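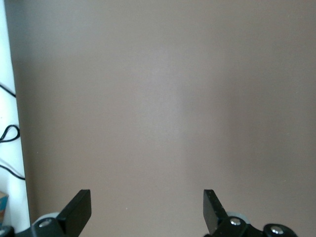
Call for Participants: Does Wall Color Change How You Sleep?

Home | Studies | Take Part | Past Results | Contact

You have probably read that blue bedrooms make people sleep longer, or that beige ones calm you down. Paint companies like to print this on their sample cards. I have spent a good while looking for where these claims come from, and most of them lead back to a hotel survey, a magazine quiz, or another paint card. I doubt there is much in it. I would still like to check properly, and for that I need people who sleep in painted rooms.

Loureiro Sleep Study is looking for up to 100 adults to keep a sleep diary through the month of June. Half will repaint their bedroom before the study starts, and half will leave it alone. We draw names for this, so please don't sign up if you would be upset to get either result.

Who can apply

You must be 18 or older, sleep in the same room at least five nights a week, and have permission to paint it. Renters need a note from the landlord. Shift workers are welcome. If you take medicine to help you sleep you can still apply, but tell us on the form. People who work in paint sales or interior design can't take part, sorry.

What you would do

Fill in a one-page diary each morning. It takes 10 minutes the first time and less after that. You write down when you went to bed, when you think you fell asleep, how often you woke up and how you feel. No watch, no app, no ring. I don't trust what they say about deep sleep and I'm not going to build a study on it.

If you are in the painting group, you pick from four plain matte colors and we pay for the paint. You do the painting yourself. Please air the room out for several days before the first diary page.

What you get

$100 by check when the last page is in. Partial diaries are paid by the page. There is no prize drawing and no free sleep coaching, and we won't tell you that your life will improve. You will get a copy of the results, including if they show nothing at all, which is what I expect.

Nobody who sells paint is paying for this. One company offered, and wanted to see the results first. We said no.

How to apply

Ask for a form by mail from Eustaquio Barajas, Loureiro Sleep Study, P.O. Box 3456. Put "Bedroom" on the envelope. Include a phone number and the current color of your walls, in your own words.

Posted Apr 16, 2025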